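Mellcombe Tenants' Association
Minutes of the spring meeting, March, 7 p.m.

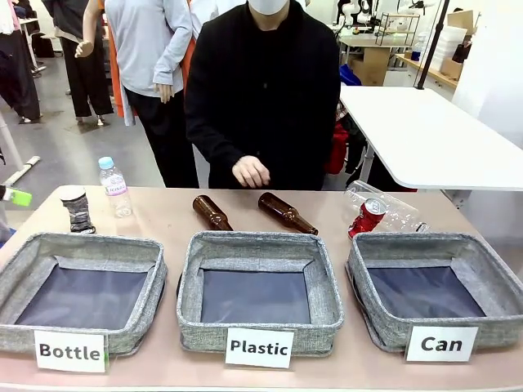
1. Minutes of the last meeting
The minutes were read and accepted with one correction. The bicycle room closes at 10 p.m., not at 9.

2. Heating in the Kadham building
The tenants on the top floor informed that the radiators are still cold in the morning. The firm Abdella has visited 2 times and changed one valve. It was agreed to ask them for a written report before the next bill is paid.

3. Money
The balance of the association is $3,897. The yearly fee stays the same. A question was raised about the old deposit for the hall key, and the answer will be given at the next meeting.

4. Waste and recycling
Bottles, plastic and cans are to be kept separate, as before. Several tenants asked for bigger signs in the yard, also in the Kadham entrance. Agreed.

5. Laundry room
Of the 3 washing machines, 2 are working. Ikska offers to repair the third one or to take it away. The meeting voted for the repair. Until then, please do not book more than one time per evening.

6. Garden
The hedge at the parking place will be cut before the birds begin to nest. The proposal for a sand box was discussed for a long time and no decision was made. It is moved to the next meeting.

7. Other matters
The light on the back stairs goes off too early. A longer timer will be asked for.

The meeting was closed at 8:40 p.m.

Last updated: March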